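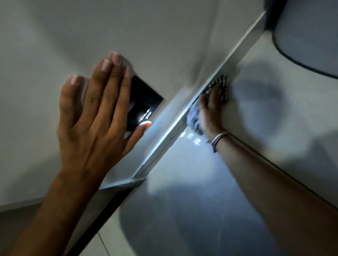 I've been following the hand-tracking work at Kilora since February, and this week they finally put out the result I was waiting for. The short version: a model that has learned where people put their hands while they clean can now pass a fair bit of that on to a robot arm, and it does better on awkward surfaces than the old approach of mapping the surface first and planning a path over it. The awkward surfaces are what got me interested. Think of one hand spread flat on a white surface next to a dark opening, while the other is up against a panel with its fingertips right in the seam and a bluish-grey cloth under the palm. Planners hate that kind of spot! The surfaces are all nearly the same color, there's a lip running between them, and the hand covers most of what the camera would like to see.

The group calls the method Bassi. Witold Krawczyk, who leads it, walked me through it over a call that ran way past the time he'd promised me (my fault, I kept asking about bracelets and sleeves, and whether stuff on the wrist throws the tracker off. A bit, he said, mostly when it's shiny). Bassi watches both hands together and tries to guess which one is bracing and which one is doing the work. Older systems tended to treat every hand as a working hand, so the robot would end up copying motions that were only there to keep a person steady.

Once it has that guess, it throws out the finger detail and keeps three things: where contact happens, which way the push goes, and where the edge is. Those get handed to the arm as a loose target, and the arm's own controller works out the rest. I asked why they didn't keep the fingers. "We tried," Witold told me, "and the arm spent all its time trying to be a hand."

Now the numbers, which I know some of you skip to. They trained on 412 recordings of household wiping and fitting jobs, all shot from head height by the people doing the work. Then they ran 294 trials on 2 arms at the Nimholm test kitchen, on jobs the model hadn't seen. The braced-hand guess matched what human reviewers said in most of them, and the arms kept the cloth on the edge for longer stretches than the map-first planner did on the same jobs. The full table is in the write-up, and it's worth a look, because the gap gets a lot smaller on plain flat counters. If all you need is a countertop wiped, the old way is fine and quicker to set up.

It also has trouble with glossy panels. Reflections get read as edges now and then, and in 8 of the trials the arm went off after one and had to be stopped by hand. Witold was pretty relaxed about this. I'd be less relaxed if it was my kitchen, but okay, it's early and these were slow arms with soft pads.

Next up is a smaller version of the model that runs on the Ivico controller, so the arm doesn't have to wait on a desktop machine between moves. I've asked to come by and watch when they get it going. Code for the contact labeling part is supposed to go up before the recordings do, and I'll add a link to this post when I have one.

Posted 2020-11-04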